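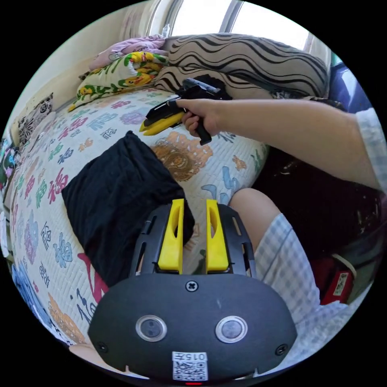

Sosavdale, second visit. Photo: Jomar Macapagal

Evening Bus Pilot, Girkoddale to Sosavdale
Progress report to the Seneo Fund
June 5, 2018
Prepared by Jomar Macapagal

Where we are

The evening bus has now run for four months. You asked for a short report on whether it is doing what the grant application said it would. My answer is that I can't tell yet, and I would be wary of anyone who says they can.

The driver's log shows 94 trips completed. That sounds healthy until you remember that a trip is logged when the bus leaves the depot, whether or not a passenger gets on. I have asked for boardings to be written down at each stop. The operator agreed in the first month, and the sheets are still coming in with only the departure time filled in.

The Shibata survey

Shibata handed in the rider survey on time and under budget. I have less to say in favor of the contents. There were 25 replies, all collected on board, so every person asked was already using the service. They like it. I would expect them to. The survey says nothing about people in Sosavdale who stay home in the evening, and they were the reason for the grant.

The summary page also claims the bus has "opened up evening work" in Girkoddale. Two people said they had changed their hours. One of them had moved to an earlier shift and no longer needs the evening bus. I have asked Shibata to take the sentence out before the survey goes any further. 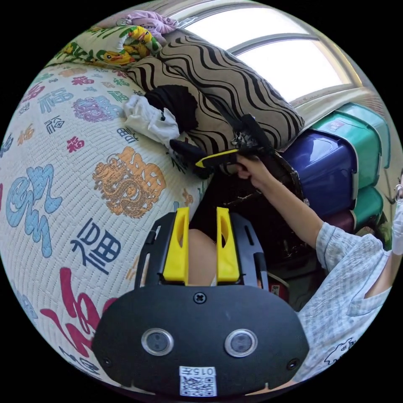
Sosavdale, same visit.

Timetable

The last bus back still leaves Girkoddale before the late shift ends at the packing plant. This was raised at the planning stage and again at the first review. Moving it would mean paying the driver for a longer evening, and the operator's quote for that seems high to me. It includes a charge for "route redesign" although the route would stay exactly the same. I have asked for a breakdown and will not recommend paying until it arrives.

Money

Spending is below plan. Please don't read this as a saving. The shelter at the Sosavdale stop has not been ordered, and the printing bill for the new timetable has not reached us. Fuel is close to what we expected.

What I suggest

Hold the second payment until we have one full month of boarding counts. Don't agree to the proposed Sunday service - there is no evidence for it in either direction, and it would make the weekday figures harder to read. If the late bus can be moved at a fair price, try it in July and compare.

I will send the boarding sheets as they come in, with the gaps left as gaps.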